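Keeping Small Pans and Glass Lids in Good Shape

A small frying pan gets more use than anything else in most kitchens and less care. Ours is the egg pan. It comes out most mornings, gets wiped, goes on a shelf under two bigger pans, and after a year the coating looks tired. I have replaced enough of them to have picked up a few habits, and the one I have now is in its fifth year.

Heat first. A small pan warms up fast, so medium is plenty on most burners. If you turn it to high and walk off to find the eggs, the coating takes the damage. Put the fat in cold, set the burner to medium and wait until the butter foams. On a gas stove, keep the flame inside the edge of the base. Flames licking up the side are what ruin the handle.

Let the pan cool on its own before it goes near water. Cold water in a hot pan can warp the base, and a warped pan rocks on a flat stovetop and cooks on one side only. I leave mine on the back burner through breakfast and wash it with the plates.

For washing, use warm water, a drop of dish soap and a soft sponge. If egg has stuck, cover the bottom with water, add a spoonful of baking soda and leave it for 20 minutes. It should wipe away. Steel wool and the green side of the sponge stay in the drawer.
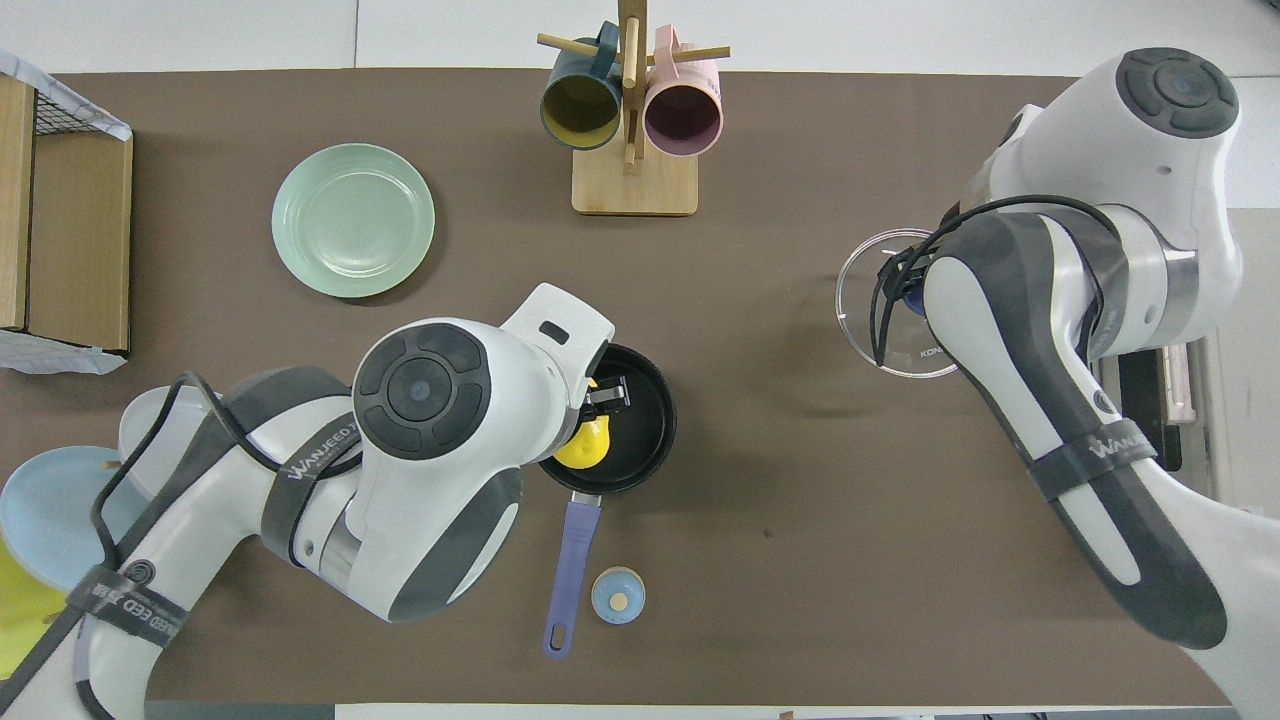
Glass lids need a different sort of attention. The glass itself is easy, but grease collects under the rim, especially where the knob is screwed on. Take the knob off every month or two with a screwdriver, wash under it, dry it and screw it back on snugly. Do not overtighten it. A lid with a chip at the edge should be thrown out – tempered glass can hold for months and then go all at once.

Never set a hot lid down on a wet counter. A folded dish towel next to the stove gives it somewhere to go. The same towel is useful for resting the pan while you plate up.

Storage is where most scratches happen. If you have to stack, put something between each pan. Felt pan dividers work, and so does a paper plate or a square cut from an old towel. Better still, hang the small ones. A handle with a hole in the end will go over any plain hook, and a small pan is light enough for a hook screwed into the side of a cabinet. Leave enough room that it doesn't knock against its neighbor.

Lids can stand on edge in a dish rack inside a cabinet, or in a file sorter from an office supply store. Store them off the pan. A lid left on a clean pan traps whatever damp is left and you will smell it the next time you cook.

A mug tree is worth the counter space if your cabinets are crowded. Getting the mugs out freed half a shelf in our kitchen, and the lids went there. Pick one with a base wide enough that it doesn't tip when only one side is loaded, and fill the pegs on opposite sides as you go. Wipe a wooden one with a damp cloth only, and dry the mugs before you hang them.

Seasoning jars should live away from the stove. Steam gets in every time you shake one over the pan – tip some into your hand and add it from there.

Comments (3)

Edem Korletey
The baking soda soak worked on a pan I was ready to throw out. I had to do it twice. Coffee filters are good between pans too, a pack of 300 lasts forever.

porchlight77
Can you put the glass lids in the dishwasher? Mine has a plastic knob.

Marthinus Moodley
@porchlight77 I do, top rack, but the knob went cloudy after a while. I take it off now and wash it by hand.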